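Three hundred down, or: I love my weird job in May

I've been promising a proper update on the suturing work since winter, and a few of you have been nudging me (hi, Mom). So let's go, because we passed 300 usable examples on Thursday and I am ridiculously happy about it!

Quick refresher for anyone new. Our group wants a model that can learn to close a simple incision by studying people doing it well. That means someone has to sit at the console and sew, over and over, while we save what the cameras see alongside every motion of the arms. We call the whole effort Sanura. The target is 400 examples before we train the next version in earnest, and I get to be in the room for nearly all of them.

Most of the sewing is done by Angeliki Giannakopoulos, and watching her work is a treat. She talks to the needle. She also has strong opinions about how deep a bite should be, and she's been right every time I've argued.
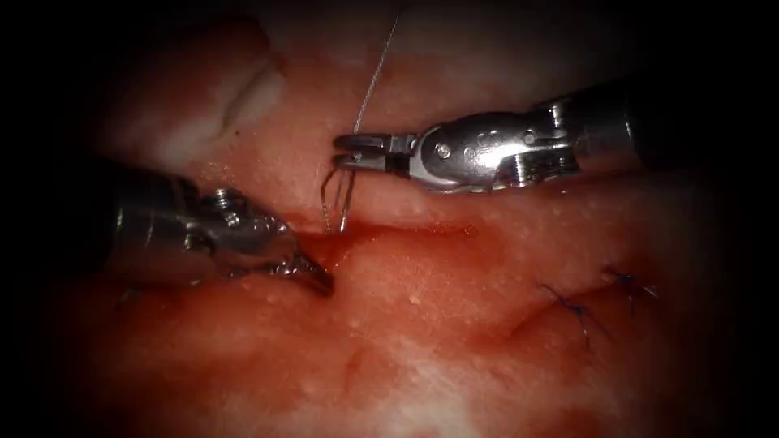 Left tool at the end of the cut, right tool bringing in the needle.

What surprised me early on is how much of an example is the in-between stuff. The stitch itself is quick. Getting the needle turned to a good angle, letting go, grabbing it again a hair farther back, waiting for a stray loop of thread to settle... all of that is where our first model fell apart. It had seen plenty of lovely bites and hardly any fussing. So now we keep the fussing in. If Angeliki regrasps twice, both regrasps stay in the recording, and I put a label on each one afterward.

Labeling is my half of the job and I've grown fond of it. I split every recording into steps (reach, bite, pull through, wrap, cinch, trim) using a little tool we wrote called Kiltov, which crashes if you scroll too fast. I do 12 recordings in a sitting and then I need a walk.
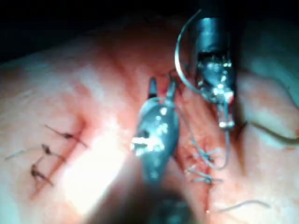 Close-up camera: grasper open, curved needle up with the driver, and knots on both sides.

The close-up views are my favorites, even though they're a pain. You get glare, you get a big blurry tool right up against the lens, and then suddenly you can see exactly where the thread runs. We tried training on the wide view alone back in the fall and the model kept losing track of the thread. Adding the close-ups helped so much that I did a small dance by the printer.

We changed one rule this spring that I want to write down before I forget why. We used to stop recording at the knot. Now each example goes on until the tails are trimmed and the tools have backed away, so the model gets to learn what finished looks like.

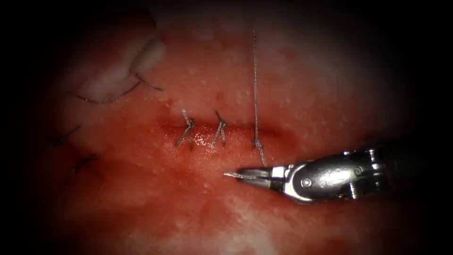

Thread length turned out to matter a lot, too. Start with too much and the operator spends half the example hauling it through; too little and the last knot is a misery. We vary it on purpose now, within reason, and write the starting length in the log. Same with the direction of the cut, the spacing between stitches, and which hand leads. My spreadsheet has gotten very wide.

And yes, we keep mistakes! A dropped needle followed by a clean recovery is gold. I tag those separately in Kiltov so we can train with and without them and compare. The only ones I toss are recordings where the camera and arm data slip out of sync, and we had 3 of those in one awful afternoon before I found the bad cable.
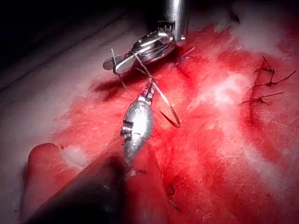 Handing thread from one tool to the other is still the step I worry about most. Both tips are crowded together, the needle can swing, and there are a dozen fine ways to do it. Angeliki favors one and I keep begging her to mix it up. Next week she's going to do a batch leading with her left, grumbling the entire time, I'm sure.

After that comes the first real training run on the full set. I'll post the results whichever way they go, along with the label list for the two people who asked. If you do this kind of work and split your steps differently, please leave a comment, I'd love to compare notes!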